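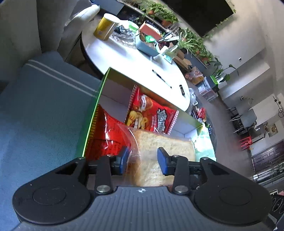 Hand-held gripper with blue finger pads holding a bag of sliced bread at an open cardboard box, Drultholm open day.

Category: Robotics events | Manipulation research | Public demonstrations

Last revised in October by Notburga Kofler

The Drultholm open day is an annual public demonstration of robotic manipulation work held at Drultholm, a residential test site operated by the Seneck laboratory. It takes place in October and runs from 10 am to 4 pm. The programme centres on household handling tasks, chiefly the unpacking of groceries, and is carried out with hand-held grippers operated by staff and, in the afternoon, by visitors.

Background

Seneck began recording manipulation tasks in furnished rooms after its earlier bench trials produced control policies that performed poorly outside the laboratory. The bench trials had used rigid blocks and empty tins on a matte surface under fixed lighting. Drultholm was fitted out as a replacement and is kept in ordinary domestic condition, with furniture, plants and stored food left in place between sessions.

The first open day was a half-day visit for engineering students. Later editions were opened to the general public. Total attendance across all editions to date is 1179.

Equipment

The gripper used in the unpacking demonstration has a dark grey ribbed body with a round black disc-shaped housing at each end. Two black linkage arms carry blue rubber finger pads, which close on the object from opposite sides. The operator holds the tool and moves it by hand through the task, and the recorded motion is later used to train a robot arm fitted with matching fingers. No arm is run during the public sessions.

Pad wear is the principal maintenance item. Under the site's schedule the pads are inspected after every 100 grasps and replaced after 2000. Replacement pads are conditioned by repeated closing on a test strip before use, as new rubber was found to give a higher initial friction than the recorded average.

Demonstration programme

The morning session consists of staff demonstrations. An operator takes packaged food out of a cardboard box and transfers it to a nearby surface one item at a time. Contents vary between runs. Bagged sliced bread and large snack bags are both used, the latter with Chinese-language packaging in some runs. The box is not repacked to a fixed plan, and an item may stand upright, lie flat or rest against a side wall.

Sliced bread is regarded by the laboratory as a difficult object. The bag deforms before the load is taken up, and excess closing force compresses the slices. The standard instruction is to pinch the bag, raise it slowly until the plastic is taut and then continue at normal speed. Inflated snack bags present a separate problem: the film is under tension and the pads tend to slide off unless they close near a seam.

The afternoon session is open to visitors aged 12 and over. Each participant receives a short briefing on grip and wrist position and then completes one box. Participants are asked to keep the tool level on approach and to avoid turning the body against the box wall. Visitor runs are stored separately from staff runs and are labelled by session only.

Recording and data

A run begins when the tool is raised above the open box and ends when the last item has been released. Failed grasps are retained and marked. Dropped items are left where they fall until the end of the run, unless they obstruct the operator.

The unpacking collection held 3562 runs at the most recent revision. It is divided into the Samarakoon set, which contains rigid and semi-rigid packaging, and the Grosera set, which contains bags, pouches and other film packaging. Bread was moved from the first set to the second following a review by Kofler, who noted that the position of the slices inside the bag could not be treated as constant during lifting.

Reception

Feedback forms have been generally favourable. The most frequent criticism concerns the pace of the morning session, which some visitors described as slow. The laboratory has kept the pace unchanged and now displays a printed run order at the entrance. A second criticism, that the recorded motion could not be viewed on the day, was addressed by adding a playback station in the hallway.

Access

Entry is free. Groups are limited to eight persons owing to the width of the room. Bags and prams are left at the front door.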